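September, half past six

Stayed on to sort out the cell model for Hoxha. They want the arm fitting the cable before the month is out and the virtual version has to be right first, otherwise we burn days on the real one like we did at Pirnurano.

Started with the base. Marcus Castellanos had moved the mounting point last week and not written it down, so every taught position was out by 15 mm. Put the new offset in the file and re-taught home, approach and the hover over the top beam. Did it in that order and saved after each one. The approach still swings the wrist wider than I like, but it clears.

Then the fingers. The pads were set far too slippery, a leftover from the Vernum job. Raised the friction and dropped the closing speed to 20 per cent. Left the gripper parked with its tips just over the metal frame, the blue loop still behind the left post, and stopped there to eat my sandwich.
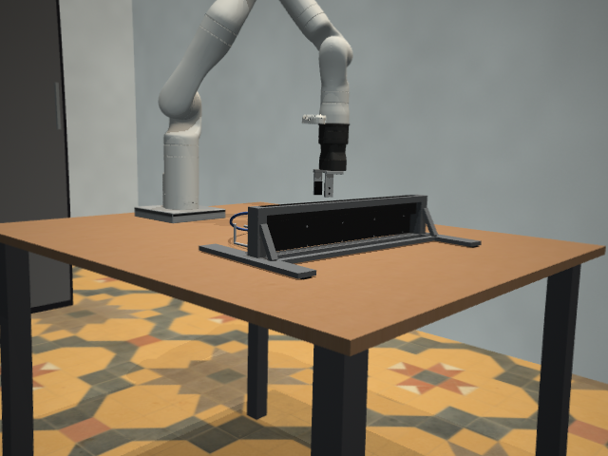

Marcus wrote back that I should leave the speed alone until the joint limits were checked, as joint four had been giving him fault 904 on long reaches and a slow close would only hide it. Fair enough. I put the speed back up and ran the reach on its own, 200 cycles, no gripper commands at all. The fault came up twice, both times with the arm nearly straight. The limit in our file was tighter than the one on the Kindden sheet. Copied the right figure across and set it going again.

Second run went through clean. I want to see it do the same tomorrow from a cold start before I believe it.

Still to do: frame weight (it is down as zero, so one knock would send it off the table), a proper name for the offset file, and the slow close again now the limits are right. I also need to ask Hoxha which end of the cable they want picked up first – their drawing shows one thing and their email says another.

Locked up at ten to nine. Left the log open on the second screen for Marcus.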